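Hania Blackout Roller Shade, 34 inch, cordless

Bought in December for the back room, which gets sun straight in from early morning. I had used Niltness curtains there before and they let a strip of light in at both sides. The Hania is an inside-mount roller shade with a spring tube and no cord. I ordered it from Trinido and it came well packed in a long box with two brackets, four screws and a folded sheet of instructions.

Installation took 17 minutes by the kitchen timer. The brackets are steel and the holes are slotted, so you can shift them a little before tightening. The screws supplied are soft. I stripped the head of one and swapped all four for better ones from the garage. If your frame is hardwood, drill pilot holes.

The fabric is thick with a white backing on the street side. With the shade down at 8 a.m. the room is dark enough to sleep in. There is a gap of a little over a quarter inch on each side where the fabric is narrower than the tube, and you do get a thin line of light there. Every inside-mount shade I have owned does this. Side channels are sold separately and I have not tried them.

The spring was too strong out of the box. The shade went up fast and hit the brackets. Taking it down and letting out two turns fixed that. The sheet covers this on the back page in very small print.

I have raised and lowered it twice a day for several months. The fabric still rolls straight and the bottom bar has not bent. The plastic pull tab feels cheap but has held. Dust shows on the charcoal color, less so on the gray we put in the hall. A dry cloth takes it off.

Compared with the Pomare shade in the bedroom, the Hania is quieter and blocks more light. The Pomare stops more exactly where you leave it. The Hania tends to creep up half an inch after you let go.

I would buy it again for a bedroom or a room with a TV. For a kitchen I would get something easier to wash.

Four out of five.
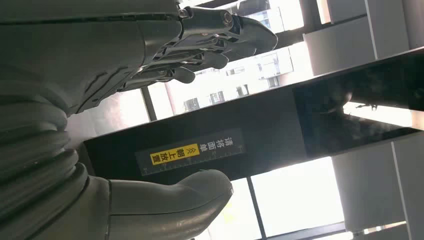
Gray arm and metal-linked hand, with the bright window area beyond the fingertips.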